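Open-pollinated field corn, keeping our own seed another year?

Posted by sarkenroad
Hello all, and thank you to everyone who helped me with drying last fall. We have 60 acres here and I set aside a small corner for an old yellow dent, the one the Skostovley seed house used to carry before they went all hybrid. I selected over 1000 ears, hung them in the crib through November, and shelled the best ones by hand with my daughters (sore thumbs all around!). My question is whether I should plant all of my own seed this spring or mix in some fresh from a dealer. The stand was a bit uneven last year and it has me worrying at night.

Posted by tasselandsilk
Plant your own! If you saved from that many ears you have plenty of variety in there, and corn is happiest that way. My grandfather kept a line going on 200 ears a year and it fed hogs until he quit farming. Uneven stands are usually planter trouble, in my experience. Check your plates.

Posted by priltent_plates
I have to disagree a little, friend. Plates matter, sure, but I would run a germination test before trusting any of it. Roll a hundred kernels in damp paper towels, keep them somewhere warm, and count at the end of a week. I lost most of a field once on seed that looked beautiful -- shiny, heavy, not a crack in it -- and it had frozen in the crib while it was still too damp.

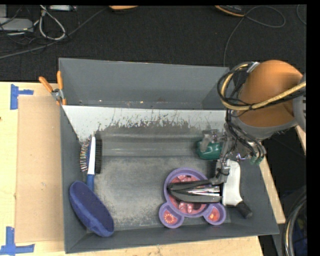 Brush with the blue handle, in the gray bin.

Anyway, do the test. It costs you a few paper towels.

Posted by sarkenroad
I will do the test, that's easy enough. The crib did get cold early, now that you mention it. Would you still mix in dealer seed if the count comes back good? The Şimşekoğlu place two counties over has a yellow dent that's supposed to be close kin to mine.

Posted by tasselandsilk
Close kin according to them. I'd leave it out. Once it's in, you can't get it back out, and you'll have spent years picking ears for nothing.

Posted by priltent_plates
Well, I'd put a few rows of it off by itself, a good long way downwind, and just look at it for a season. No harm in looking.

Posted by oldgraindrill
Going with the test crowd. Mine came in at 91 out of the hundred and I still plant a touch heavy. Good luck, and do come back and tell us how it counted out.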